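Sunday, 4 pm. Kollham sim, banana-into-bowl set. Target is still 1,000 keepers before we let Vetus train on any of it.

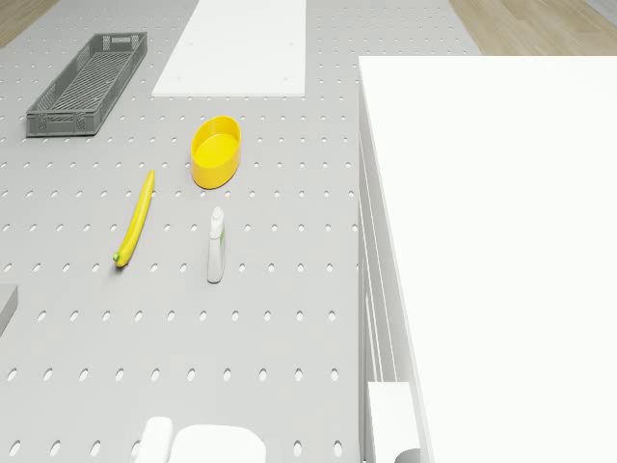 2 min read

Ran 1,386 attempts since July and tossed a lot of them, mostly my own driving. I apparently steer like I'm parking a boat. The success check also passed a batch where the banana was balanced on the rim, so those got pulled by hand.

Changed the start pose jitter to 3 cm, which makes every episode slightly annoying in its own way. Good.

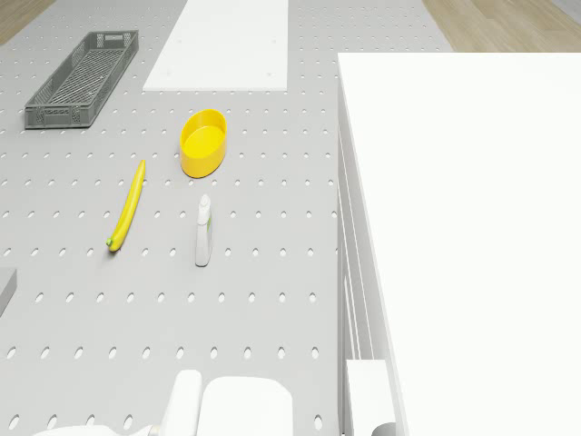

Labels next. Vetus wants one plain sentence per episode, and my early ones read like ransom notes. Rewrote 14 of them. "Put the yellow thing in the yellow thing" is out, given that the bowl and the banana are both yellow. The spray bottle stays in as a distractor.

Skov layout is loaded too, more clutter:

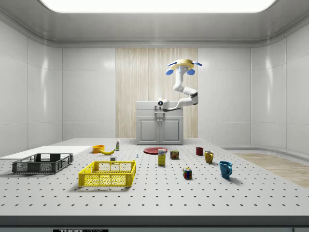 Wide view. Spam, cube, mugs, two crates.

Not recording on Skov until the mug grasps stop exploding. Physics step is probably too coarse. 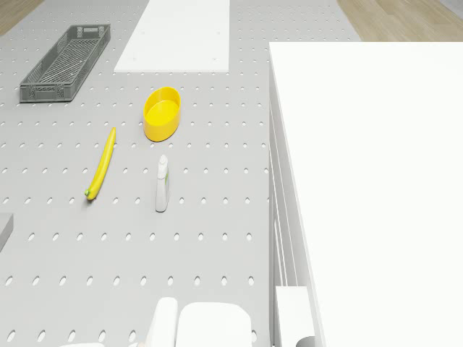

Top view, gripper at bottom.

To do: rerun the rim check, back up to Zuluson, ask for a better joystick again.

3 comments · 0 shares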